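Filed under: Workshop Notes / Manipulation

4. Comparing the Two Sets of Fingers

The trials at Jultthorpe grew out of a simple wish. We had been using the Tramenov fingers for a long while, and we were fond of them, but visitors kept asking how they stood up against the softer Erkbridge pair, and we never had a good answer to give. So we set aside most of July, cleared the other work, and planned 500 closings for each set, with 5 kinds of small household objects to pick up in between.

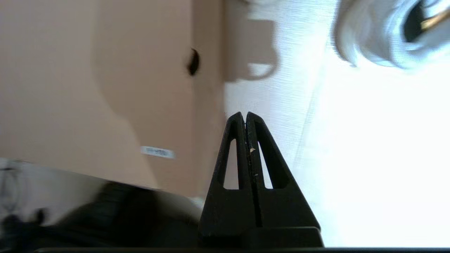
Our first interest was the closed pose, because every trial begins and ends there and a small error in it spoils all that follows. The controller, which we call Owen, takes its zero from the moment the two fingers meet. With tapered fingers of this shape, the wrist view makes the check a pleasant one: the seam runs straight down the middle, and the narrow opening in each finger lets some of the background through, so the fingers hide a little less of what lies behind them. We came to value those openings more than we had expected — a solid finger blocks a good deal of a small camera's view.

Lighting was the next worry, and we must admit it took up more of our time than the fingers did. The wrist camera sets its own exposure, and as the arm turns, a pale surface can wash out within a moment. We tried fixing the exposure by hand and then went back to the automatic setting, which was kinder to the dark parts of the view.

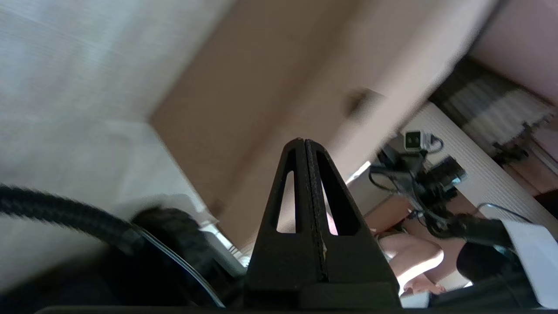
Figure 7. Wrist view with the fingers closed and the room at a steep tilt; a small white camera and other mounted hardware are at right.

A tilted view like this is hard on any method that expects level walls. We therefore measured finger position against the base of the gripper alone, and left the room out of it entirely.
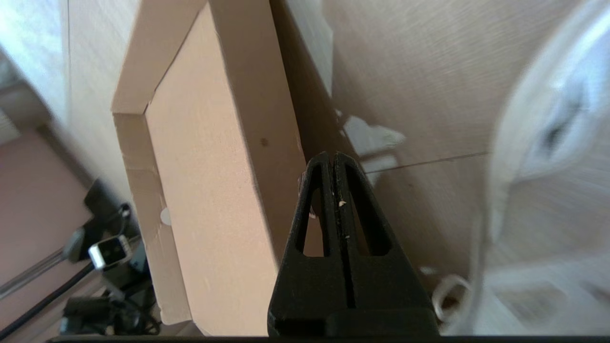
Over the full 1,000 closings, the Tramenov fingers came back to zero a little more evenly, while the Erkbridge pair was gentler with thin objects and slower to settle. We would happily use either one again, though we would clean the inner faces more often than we did, as dust along the seam can shift the zero.

Reader comments

Did you try the softer pair with a fixed exposure as well? I'd love to see that side by side.

We gave up on level walls too, and measuring from the base worked nicely for us — thanks for writing it up.

How often would you clean the inner faces? Once a day seems like a lot, but our zero does drift by the afternoon.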